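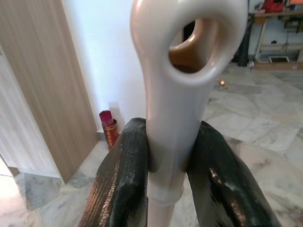 Vol. 30, p. 561

September 20, 2022. Hallway at the Turnach flat, second pass. Wood-grain door opens and closes without touching the tile; clearance at the lower edge left as is. Wall behind it is plain white, no marks worth recording. Marble floor to be mopped with the Undico cleaner, diluted, and the grout lines gone over by hand. The darker tiles hide dust and need a second look under a lamp.

Red and gold holder stays on the floor against the wall. The pink sticks, probably incense, stay in it. White piece with the oval hole in its handle has no place assigned yet. Entered under Dolan shelf, pending. Last full clean was in June.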